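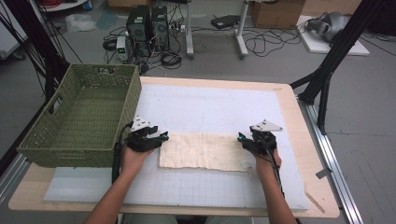 Zuzana Zelenák

Dirville, June 29, 2020. I'm so happy to finally share this one! My mending and folding workshop, Pleston, opens its sign-up list today, with nine places in the first group (and yes, complete beginners are very welcome).

We work with the plain stuff: beige cloth with frayed edges, wrinkles and all, laid flat on a gridded white surface so you can line up a side before you fold it. I love those faint gray squares more than I can say. Beside it goes an olive-green woven basket, the kind with handle slots, and that's pretty much my whole table. A crumpled piece with its tag still on is fine by me too, just drop it in the basket and we'll get to it.

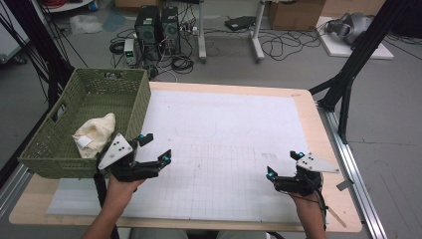 How to join

The course runs for five evenings in August and costs $40, cloth included. Write to me at Pleston, 103 Orozco Street, Dirville, and tell me what's in your scrap pile. I read every letter myself!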